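# 腕部相机里的“自己”:Hinell 项目组关于自体遮挡的一轮实验

Hinell 项目组十月在 Inthorpe 做完了腕部相机的一轮对照实验,主题是机械臂自身部件在画面里占得过大时,模仿学习策略会从中学到什么。 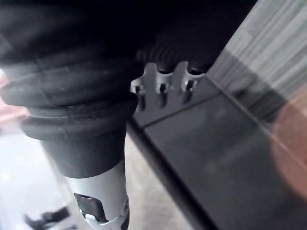 问题是 Jhun Panganiban 在年中换件之后提出来的。当时 Bretby 工位的手臂做例行保养,腕部的橡胶波纹护套换了一只新的,型号相同,安装位置也相同,相机没有动,标定复查也在允许范围内。保养前,工位上的插装策略运行稳定;保养后第一次开机,手臂在接近孔位的最后一段开始犹豫,停在孔板上方来回修正,有时干脆从侧面压下去,触发力保护。

最初的怀疑对象是标定。Ramil Lagman 重新做了一遍手眼标定,结果与保养前几乎重合。随后查了关节零位、力传感器的零点和控制柜的日志,都没有发现异常。照明也查过,工位上方的灯没有换,遮光帘的位置照旧。最后 Panganiban 把旧护套从废件箱里找出来装回去,策略恢复正常。再换上新的,故障重现。这样来回做了几次,结论没有变化。

护套本身与任务没有关系。它的用途是挡灰和保护腕部的轴,抓取和插装都不经过它。但在腕部相机里,它离镜头很近,占去画面很大一块,而且会随着腕部的弯曲一起变形:腕部往一侧转,一边的褶皱压紧,另一边的褶皱张开。旧护套用得久,表面沾了灰和细屑,褶皱之间的明暗关系已经固定下来。新护套更黑、更硬,压缩时褶皱的走向也略有差别。

项目组的判断是,策略把护套当成了一个姿态传感器。

## 为什么会学到护套

Bretby 工位上的策略以两路输入工作,一路是腕部相机图像,一路是末端位姿。训练时为了避免策略过度依赖位姿,组里沿用了常见的做法,对位姿输入做随机丢弃。这个做法本来是要逼策略去看图像里的孔板和工件。从结果看,它确实去看图像了,只是看的地方和预想的不一样。

在示教数据里,护套的形状与手臂的姿态高度相关,手臂姿态又与示教者的动作高度相关。同一个工位,孔板的位置变化范围不大,示教者的习惯也比较固定,到了接近孔位的那一段,腕部弯到什么程度,下一步往哪里走,基本上是对应的。护套在画面里又大又近,对比度高,不会被别的东西挡住。相比之下,孔位在画面里小得多,有一部分时间还被轴身和支架遮着。对网络来说,读护套比读孔位省力。

Lagman 用了一个比较笨的办法来验证。他从验证集里取图像,把画面分成两部分,一部分是手臂自身,一部分是手臂以外的一切。然后把甲图的自身部分与乙图的环境部分拼在一起,送进策略,看输出跟着谁走。如果策略看的是孔板,输出应当随环境部分变化;如果策略看的是护套,输出应当随自身部分变化。

结果比较明确。在远离孔板的阶段,输出主要跟着环境走,这时孔板整块露在视野里,轮廓清楚。进入接近段之后,输出逐渐转向自身部分。到了插入前的最后几步,环境部分换成什么几乎不影响动作方向,连把孔板整体平移一段距离,策略也照原方向走。也就是说,平时看上去很准的最后一段,靠的是孔板恰好每次都在差不多的位置。

这一点后来在真机上也得到了印证。把孔板往训练范围的边缘挪,旧策略的失败明显增多,即使装的是旧护套。过去组里把这部分失败归为“边缘位置样本不足”,准备多采数据解决。现在看,多采数据能缓解一些,根子上的捷径还在。

## 三种处理办法

第一种办法是把自身部分抹掉。每帧图像先算出自身区域的掩膜,把掩膜内的像素填成统一的灰色,再送进网络。这是最先想到的,也是文献里常见的。它有两个问题。

一个问题是掩膜的轮廓本身就带着姿态信息。护套涂灰以后,表面的明暗没有了,外形还在,腕部弯曲时外形照样在变。拼图测试显示,涂灰后的策略对自身部分的依赖有所下降,仍然不小。另一个问题是,画面里属于手臂的东西并不都该抹掉。轴的下端与工件之间的相对位置,是插装任务最要紧的信息之一。把整条手臂全部抹去,策略在最后一段连自己的末端在哪里都不知道,只能靠位姿去猜,插入时的侧向力变大。

第二种办法是固定掩膜。不逐帧计算,而是取一块足够大的固定区域,把护套可能出现的范围全部盖住,外形信息也就一起没有了。代价是视野损失。腕部相机原本可用的画面就不宽裕,固定区域一盖,左侧来的工件要很晚才能看见。组里试过把相机往外挪,支架加长以后振动又上来了。Gatchalian 车间那边曾提出改支架的结构,图纸出过一版,因为会与工位的夹具干涉,没有继续做。

第三种办法是本轮实验的主要内容,组里内部叫“换衣训练”。思路是保留自身部分,但不让它与动作之间存在稳定的对应。训练时,从数据里另取一帧,把那一帧的护套区域换到当前帧上来,轴的下端和末端部分不动。这样一来,策略看到的护套有时是弯的,有时是直的,有时亮,有时暗,与它该做的动作没有关系。轴端和工件的相对关系则始终真实。

## 具体做法

换衣的关键在于分割要分成两层。上层包括护套和靠近镜头的黑色部件,这一层可以随意替换。下层包括金属轴和末端,这一层必须保留。两层之间的交界恰好在护套的下口,轴从那里伸出来,颜色和材质差别都大,分割起来不算困难。

掩膜没有用运动学模型来渲染。最初试过,把手臂的三维模型按关节角投到图像上,刚性部分对得很好,护套对不上。护套是软的,压缩的时候哪一道褶先塌下去,跟安装时的扭转有关,也跟温度和新旧有关,模型里很难写清楚。后来改用一个小的分割网络,由 Panganiban 手工标注了一批图像来训练。标注时有几处约定,后来接手的人最好沿用:

- 护套表面的反光算护套,不因为亮就划到金属那一类。
- 护套后方虚焦的黑色部件归入上层,与护套之间不画分界。
- 金属支架归入下层,它的位置相对相机不变,留着没有坏处。
- 虚焦的边缘宁可多划给上层一点,替换后做羽化。
- 工件压在护套投影上的时候,以工件为准。

替换时有个细节值得记一下。如果新贴进来的护套比原来的小,原位置会露出一圈空白,那里本来应当是背景,相机在这一帧里没有拍到。最早的版本用邻近像素插值来补,补出来的边带有一种涂抹感。拼图测试发现,网络很快学会了辨认这圈涂抹,并从它的形状反推出原护套的轮廓,捷径换了个地方又长出来了。现在的版本只允许新护套盖住旧护套的全部区域,盖不住的组合直接放弃,从候选里再抽一帧。盖住的部分比原来多,损失了一点背景,训练中看不出影响。

候选帧的来源也做了限制。如果完全随机抽,护套的弯曲程度和环境之间的组合会出现一些物理上不可能的情况,比如手臂几乎垂直而护套弯到极限。组里原先担心这会破坏训练,比较之后发现不可能的组合并没有带来坏处,反倒是限制得太严的时候,捷径去不干净。最后采用的是不加物理约束、只加覆盖约束的方案。

亮度和颜色的随机化在替换之后进行,只作用于上层。整幅图另有一套常规的增广,与以前保持一致,以便比较。

网络结构没有改,训练步数没有改,位姿随机丢弃的比例也没有改。推理时不需要分割,图像直接进网络,所以控制周期与旧策略完全相同。这是选这个方案的一个现实理由:Bretby 工位的工控机余量很小,多跑一个分割网络就要降帧。

## 数据与测试

训练数据是 641 条示教,全部在旧护套下采集,包含不同的孔板位置和工件朝向。数据没有为本次实验补采,几种策略用的是同一份。

测试在真机上进行。孔板位置事先抽好,写在一张表上,各策略按同一张表跑,顺序打乱,由 Panganiban 摆放孔板,由 Lagman 启动程序。摆放的人不知道当前跑的是哪一种策略。每种策略在每种护套条件下各跑 76 次,以插销到底并且没有触发力保护为成功。中途卡住后自行退出再插进去的,算成功,另外做记号。

旧护套条件下,原策略与换衣训练的策略差别不大。换衣训练的略好,主要好在孔板靠边的位置,中间位置两者分不出高下。涂灰的策略比原策略差一些,失败集中在最后的插入动作,与前面说的末端信息丢失相符。固定掩膜的策略到达孔位的时间明显偏长,成功率尚可。

新护套条件下,差别拉开了。原策略失败过半,表现与保养后那次故障一致。涂灰的策略下降较少,但它本来的起点就低。换衣训练的策略在 76 次里失败 8 次,与它自己在旧护套下的表现处在同一水平。

这 8 次失败逐次看过录像。其中大部分是插销在夹持时就已经歪了,策略按照正常姿态去插,销头磕在孔沿上。这类失败在各种策略里都有,与护套无关,属于夹持环节的问题。另有少数发生在孔板最靠边的位置,手臂接近工作空间边界,腕部弯得很厉害,护套几乎把孔位挡死。这时策略没有别的信息可用,往前试探着走了一段,没有对准。原策略在同样的位置有时反而能成功,因为它照着护套的形状走惯了。Lagman 认为这不应算作原策略的优点,孔板稍微挪动它就会失手。Panganiban 的意见是,生产上如果孔板位置固定,这部分成功率也有价值,取舍要看工位。两人的看法都写进了内部报告。

除了换新护套,还顺带做了几项小测试,次数少,只作参考。一项是在护套上贴一条浅色胶带,原策略立刻出现偏移,偏的方向与胶带贴的那一侧有关;换衣训练的策略没有可见的反应。一项是把护套擦干净,原策略变差的程度比换新护套轻,但能看出来。还有一项是把护套松开,转过一个角度再扎紧,原策略的表现忽好忽坏,同一位置重复几次,结果也不一致。最后这项在现场最有参考意义,因为保养的时候护套很难装回与原来完全相同的角度。

## 少量补采能不能解决

有人在组会上问,既然问题出在换护套,那换完以后补采一点数据、微调一下,是不是更简单。这个也试了。用新护套采了 14 条示教,对原策略做微调。

微调以后,原策略在新护套下恢复了相当一部分,孔板在中间位置时已经接近保养前的水平,靠边的位置仍然不行。拼图测试显示,微调后的策略对自身部分的依赖一点没有减少,只是把依赖从旧护套搬到了新护套上。把旧护套装回去,它又变差了。

所以如果工位只有一台手臂,护套不常换,孔板位置也基本固定,微调是够用的,而且一个上午就能做完。如果几台手臂共用一个策略,或者护套属于易损件,每次保养后都要补采和微调,那就不合算。Inthorpe 这边的几台手臂护套新旧不一,以前一直是一台一个模型,现在打算先合并其中两台试一段时间。

对换衣训练的策略也用同样的 14 条做了微调,没有看到明显变化。

## 对其他任务的参考意义

组里另外两个任务也用拼图测试查了一遍,都是现成的策略,没有重新训练。

分拣任务的策略对自身部分的依赖很低。原因大概是工件散放的位置变化大,同一个腕部姿态下,该往哪里去差别很大,靠读护套得不到什么好处。拧盖任务则与插装类似,接近段的依赖比较高,特别是旋转方向的那一个自由度。盖子在旋转过程中外观变化很小,护套的扭转却看得清清楚楚,网络选哪一个不难理解。拧盖任务的护套还没有换过,所以一直没有出事。

从这两个任务看,判断一个策略有没有这种依赖,不需要等到换件。拼图测试不占真机,在验证集上跑一遍就行,脚本已经放进组内的代码库,目录下有说明。用之前要准备好自身区域的掩膜,若相机型号和安装方式与 Bretby 工位相同,可以直接用现有的分割网络;若不同,需要另外标一些图。

有一点要提醒。拼图测试只能说明输出跟着哪一部分走,不能说明跟着走是不是错的。手臂自身部分里有真正有用的信息,末端的位置就是。因此测试时上下两层要分开换,只看上层。第一次跑的时候 Lagman 把两层合在一起换了,得到的依赖程度高得吓人,后来才发现其中很大一块是末端的正当贡献,那一版数字没有采用。

## 还没有解决的

护套把孔位完全挡住的情况,换衣训练帮不上忙,这是视野的问题。目前有两个方向,一个是让策略在看不见的时候主动换一个腕部角度再看,一个是在外侧加一路固定相机。前者在示教数据里没有样本,示教者自己是直接用眼睛看孔板的,不会替相机去绕一下。Panganiban 试着按“只看腕部画面”的方式示教了几条,动作慢,也累,但确实出现了绕看的动作,后面打算继续采。后者简单,工位上要走一条线,需要跟 Gatchalian 车间商量夹具那一侧的空间。

镜头上的灰也是一个变量。拍摄时间长了,画面上部会有一层发亮的雾状,逆光的时候更明显。它会改变护套的对比度,也会改变孔板的对比度,换衣训练只管得了前一半。这一项暂时用定期擦拭来应付,擦拭写进了每周三的点检表。

分割网络在新护套上的效果比旧护套差一点,主要是褶皱之间的暗缝有时被漏掉。因为训练只用旧护套的数据,漏掉的部分不影响本轮结果。以后如果把新护套的数据也并入训练,需要补标。

还有一个疑问是替换的强度。目前每一帧都做替换,没有试过只替换一部分。从道理上说,护套的形状多少也能给策略提供一点姿态的参考,在位姿输入被丢弃或者延迟的时候可能有用。只替换一部分,也许能保留这点好处,也许会让捷径重新长出来。这组实验排在下一轮,由 Lagman 负责,真机时间已经跟拧盖任务那边错开。

旧护套没有再扔回废件箱,现在收在 Bretby 工位下面的抽屉里,贴了标签,做对照时可以取用,用完请放回原处。需要数据、掩膜或者标注约定全文的同事,可以直接找 Jhun Panganiban;拼图测试脚本的问题找 Ramil Lagman。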